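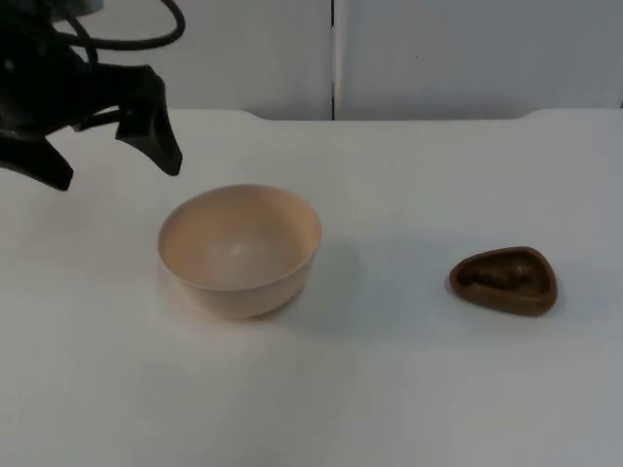 Posted by Delić on Apr 24, 2023 | Filed under: Media, Grumbling | 2 comments

So the Dradbridge paper has put up its paywall, and I've spent most of the weekend arguing with myself about whether to pay for it.

If you're not from here, a bit of background. We used to have two papers. One was a weekly that came out on Thursdays and was mostly real estate, and the other was the proper one, with the court list and the letters page and a man on the front holding a big pumpkin every autumn. The weekly folded years ago. The proper one got bought by Camach, which owns 177 local mastheads across the country, and it's been getting thinner ever since. You could roll it up and not be able to swat a fly with it.

I was ready to be angry about the paywall. I'd even started writing an angry post! Then I went back through the last few weeks of stories to collect my evidence, and I got a bit stuck, as the two reporters they have left are doing good work. One of them sat through the whole council meeting on the rezoning out past Pudilness (it finished near midnight, I gave up and went home after the second adjournment) and wrote it up clearly, with the votes, and with the bit where the deputy mayor said one thing and the planning report said the other. I wouldn't have known about the planning report. I was in the room for half of it and I still wouldn't have known.

What bugs me is everything stacked around those stories. On the day that piece ran, it sat under a quiz about celebrity kitchens, a weather story from a city on the other side of the country and something labelled "partner content" about hearing aids. You had to scroll past all of it. I counted myself lucky to find it, and I was looking for it. My neighbour over the back fence, who'd be directly affected by the rezoning, hadn't seen it at all. She'd heard about it in the Facebook group, where the story was that the council had already sold the land. It hasn't. It hasn't even got to the second reading.

And that's my trouble with the Facebook group, much as I love it for lost dogs and firewood. It has 1240 members, which is a fair chunk of the town, and people have started treating it as the news. Somebody posts a thing, somebody else says their cousin works there and it's true, and by teatime it's settled. If you ask for a source you get the rolling eyes emoji. I got three of them last week, and one was from a relative.

I do understand why people went there, though. The paper stopped answering the phone. The office on the main street closed, the letters page moved to a web form, and when I used the form to point out they'd got the pool hours wrong I had an automatic reply from head office thanking me for my interest in advertising. You can't treat your readers like that for five years and then be surprised when they won't fork out for a subscription. It used to be that if the paper got something wrong you'd bump into the person who wrote it at the bakery and tell them so. Bit awkward for everybody, but it got fixed.

Anyway. I keep going back and forth. If I pay, most of the money goes to Camach and the hearing aids. If I don't, it's one more dot on a chart somebody will use to get rid of the last two reporters, and then who's going to sit through the rezoning? Not me, clearly. I lasted until the second adjournment.

There's been some talk of starting a newsletter out in Pudilness, just council and court and the school board, no quizzes. I'd pay for that tomorrow. I'd probably even write for it, if they were desperate. But talk is all it's been so far, and the second reading is in July.

So I've signed up for the three-month trial. I put the renewal date on the calendar in red pen so I can cancel if they cut anyone else, and I wrote to the editor (on paper, with a stamp!) to say which stories I was paying for and which ones I wasn't. I'll post the answer if I get one. And the pool hours are still wrong, by the way. It's closed Sundays.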